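From: Seema Sengar
To: fitting-out list
Date: November 28, 2025
Subject: Re: [fitting-out] Low racks along the wall, and the cable on the carpet

Replying to Veronika's message from earlier in the week. My comments are between the quoted paragraphs. I have left out the part about the door closer, which belongs in the other thread.

Veronika Kiss wrote:

> We are moving into the Trumport rooms and have the same question Margit
> raised in May. The clamp racks can be fixed at bench height or stood on
> the floor against the wall. The drawing from Worku shows both. Which did
> you choose at Brarnholm, and would you choose it again?

Floor level, against the wall, and yes, with two changes which I will come to. Bench height is kinder to the back, but it takes up wall that we wanted for shelving, and anything hung at that height has to clear whatever is on the bench below it. At floor level the only thing under the hanging items is carpet.

The cost is bending. If the same items are lifted out many times a day, put them higher. Ours are taken out in the morning and hung back before the room is locked, so the bending is not a serious objection. Hajnalka disagrees with me on this and has said she will write separately.

> How do you set the height? The sheet that came with ours gives a figure
> for the rail but doesn't say what it is measured from.

It is measured from the finished floor, which in your case means the top of the carpet. We made the mistake of measuring from the slab before the carpet tiles went down, and the first rack had to be lifted. Measure after the floor is finished, or add the thickness of the tile and its backing.

Then hang the longest item you intend to store and check that it swings freely. If it touches the carpet it will be pushed up in the notch and will sit crooked. Do this before drilling. A strip of masking tape on the wall is enough to mark the line.

> Do the holders need to be evenly spaced? Two of ours hold wider things
> than the rest.

Even spacing is easier to set out, and we kept to it. The gap has to suit the widest item plus a hand on each side. People forget the hand. A rack which looks generous when empty can be awkward to use when full, particularly at the end nearest a corner, where you can only reach in from one side. If you have two wide items, put them at the open end and leave the narrow ones for the corner.

Do not bend the holders to make something fit. The notch is meant to take the weight on both shoulders, and a bent one lets the item turn. We have had one work loose that way. The Horkix pattern can be bought in a larger size, and it goes on the same rail.

> What do you do about cable? Ours is at present in a heap.

Coil it, and keep the coil out of the line people walk along to reach the rack.

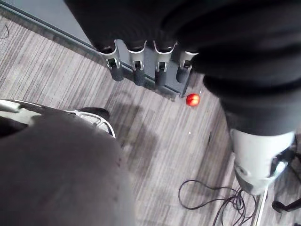 Black cable on a grey floor is not hard to see from standing height when you are looking for it. It is much harder when you are bending forward with your attention on the holders, and your feet are doing as they please. I would treat a coil left near the rack as a trip hazard even if it is tidy, and I would say the same of the loose tail between the coil and the socket.

My two changes, then. First, I would put a hook at knee height at one end of the rack and hang the coil on it. Margit tried this at her site with a plain coat hook and reports that it holds well enough, although the coil has to be tied in three places or it opens out. Use fabric ties. The plastic ones get pulled too tight and mark the sheath.

Second, I would have the socket moved to the same end as the hook. At present our run passes the whole length of the rack before it reaches anything useful. A rubber cable cover would deal with the tripping, but it also gets in the way of the vacuum cleaner and it slides on carpet unless it is taped, and the tape lifts the pile.

> Lastly, is striped carpet a nuisance for setting out? Ours runs at a
> slight angle to the wall.

Only if you trust it. Set out from the wall and ignore the stripe. A rack which is parallel to the wall will look slightly wrong against a stripe that is not, but one set to the stripe will leave a tapering gap behind it, and the gap fills with dust. If the appearance bothers you, have the tiles nearest the wall relaid.

One point you did not ask about. Check the base panel for rocking before you fix the back. Carpet hides an uneven floor until there is weight on the rack, and then the end holder drops a little and whatever is in it leans towards its neighbour. We packed ours with two thin shims under the far corner. They should go under the carpet tile and not on top of it — on top they work their way out.

For the order, the part number on the Horkix list is 1,063, which is the rail with the base panel included. Aranka Hegedűs has the supplier's current price and the delivery terms. Ask for the fixings separately, as the bag supplied with ours had screws for timber only.

I still need the wall dimensions for the second room before I can mark up the drawing.

Seema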